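Notebook -- natural dye bench, September

Start 7:30 am. Third go at the madder on cotton. Last two came out brick on one end and salmon on the other, and I'm tired of it.

Fabric: the Tidinora plain weave, same bolt as before. Scoured it last night with soda ash and a squirt of the neutral soap, long simmer, water went the color of weak tea. Scoured again this morning in clean water and it still gave off a bit of yellow. So bolt was never as clean as the label says. That alone could explain the patchy ends. Note for Anselmo: scour until the water is clear, ignore the clock.

Mordant was alum acetate, 7 percent on weight of fabric. Mixed it hot, let it come down, strips in, worked by hand the whole time. Gloves split, left thumb, changed them. Chalk bath after for the rinse. I think I skimped on the chalk in round two -- the notes just say "chalk, yes" which is no help to anyone. Write the amount down!!

Chalk bath this time: 30 grams in the big pot. There. Written.

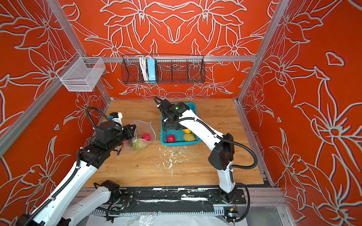 Split the strips into 3 sets after the chalk. Set A goes straight to dye wet. Set B hung to dry first, then soaked out again. Set C is going to sit in a bag in the fridge overnight because Solange swears an aged mordant takes up more color. She got that from an old handout, no source on it. Will do it anyway, costs nothing.

Madder: the ground root from Trornari, opened the new bag. Smells stronger than the old one, kind of like dirt and licorice. Ground finer too. Tied it in a piece of old curtain so it doesn't stick to the cloth -- the specks in round one were all loose powder, took forever to rinse out and a couple never did.

Tap water today. Ours is fairly hard, which madder is supposed to like. Round two was the jug water and came out more orange, duller. Two things changed at once there so can't say which one did it. Stupid. One change at a time from here on.

Temps. This is where I keep messing up. Kept it under a simmer for the whole hour, lid off, thermometer clipped on the side. Crept up once while I was on the phone with Nguyen-Tran about the invoice (they billed us twice for the citric acid, they're fixing it). Pulled the pot off, let it settle, put it back. Possible brown shift from that, look for it in the dry samples.

Set A out at 10:15. Nice. Real red, leaning warm, even to the edges as far as I can tell wet. Don't trust wet.

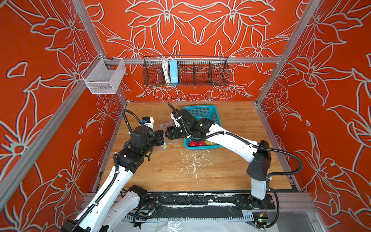

The corner with the lily panels, September.

Set B went in the same pot after A came out, which I know, I know, is not the same bath anymore. Should have made up two pots. Didn't have the root weighed out and the second burner is still dead. So B is really an exhaust bath and you can't compare it to A in any strict way. Still dyed it. Came up a soft coral, very pretty, even Anselmo liked it and he doesn't like anything pink.

Rinse: cool, then warm, then the soap. A bled a lot in the first rinse, less in the second, nothing I could see in the third. B hardly bled.

Labels. Using the Tyvek tags and the laundry pen. The pencil ones from last month are unreadible after one wash. Every strip gets set letter, date in the book, bath number. Knots in the corner as backup, one knot for A, two for B.

Thing that keeps coming up so putting it here once: 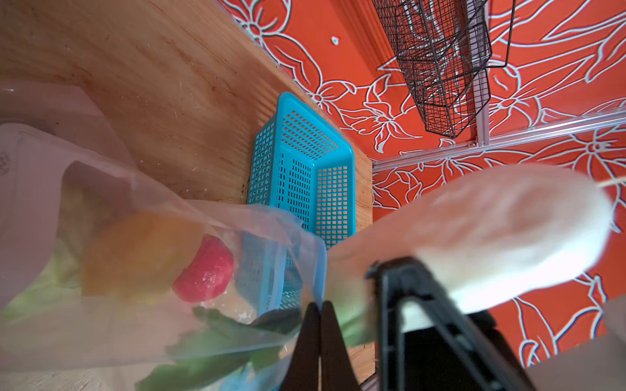
Why not just dump in more madder if the color is weak?

Because weak color on cotton is nearly always scour or mordant. More root in the pot mostly ends up going down the drain. Check the cloth takes water evenly first: put one drop on it dry, and if it beads, go back to the soda ash.

Did the drop test on leftover cloth from round two, the undyed bit. Beaded at one end. So there it is. Wish I'd done that three weeks ago.

Afternoon. Iron dips. Took the cut-offs from A, tiny pinch of ferrous sulfate in a separate bucket (NOT the dye pot, we lost a whole pot of yellow that way in spring). In for a minute, out, look, back in. Goes plum, then a purple brown, then just brown. Best one was the shortest dip. Iron makes the cloth brittle over time too so short is good anyway. Bucket now marked IRON on both sides and the lid.

Solange wants a range of these for the Halo shop table, small squares, stitched on cards. Told her 19 squares is what we can get out of what's left of the cloth, no more. She asked for a deeper red also. Could overdye A in a fresh bath, or raise the root. I'd rather overdye, keeps the first color as a base. To try. 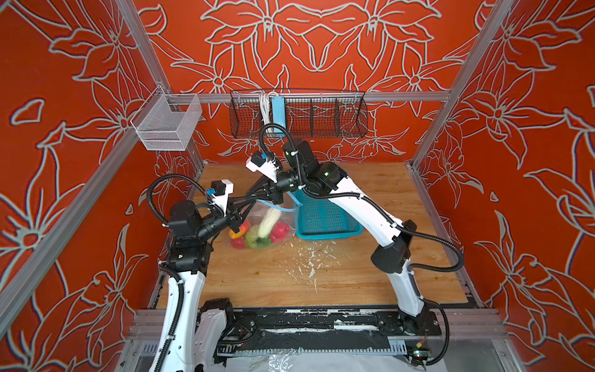 Dry check at 4:40. Set A lost some depth drying, like always, but it's even. Ends match the middle. Held it up in the doorway and under the lamp, both fine. One faint line where it was folded over the stick, so no more stick, stir by hand or use the wide paddle. Set B a touch uneven near the knots, where the knots were too tight for the dye to get in. Tie looser. Or sew the tags on and forget the knots.

Light test: cut one strip from each, half under foil, taped in the south window. Leave till end of month. Don't move them Anselmo please.

pH strips are nearly gone, order more. Also order: chalk, gloves in medium, curtain weights if anyone finds them cheap. Scale battery is low, reads funny below a couple grams, so weigh the iron on the little one till it's replaced.

Spent root: kept it, drying on newspaper by the back door. Might get one more pale bath out of it. Wool maybe, the gray skeins.

To do
-- set C out of the fridge first thing, fresh pot, same weight of root as A
-- second burner, call the guy
-- write up scour properly for the wall sheet, with the drop test in it
-- wash IRON bucket, separate sponge
-- ask Nguyen-Tran if the corrected invoice went out
-- find the wide padle, last seen under the sink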